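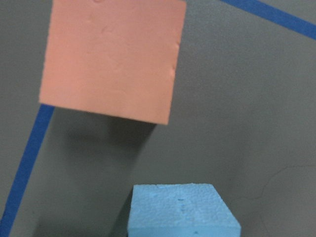 Hi, and welcome to Venckus! I look after the small cells at our shop on Uller Street, which mostly means I tape things down, wipe things off and argue with cables.

We started out fixing other people's palletizers, and these days we set up and service pick-and-place cells for packers and schools. The one I fuss over most is Plodeo, our practice cell. Every new gripper or wrist camera goes through it before it goes anywhere near a customer, and so does every new hire (me included, and I was terrible).

Setup is pretty low-tech. We mark the work area on the gray surface with blue tape, put out foam blocks in light colors and jog the arm by hand until the wrist view and the tape agree. Foam is great for this! It dents before a finger bends, so you can read a bad grip force right off the block. Then we run 800 picks at half speed, and only after that do we touch the speed setting.

Wednesday is maintenance day. Fingertip pads get swapped, the wrist cable gets a good look, the lens gets cleaned, and any tape that's lifting gets pulled up and laid again. The log says we're at pick 3693 on the current pads, and they've still got some life in them.

If you've got a cell that's drifting or dropping parts, come by with a few of the parts. We open at 6, and the coffee's on by then.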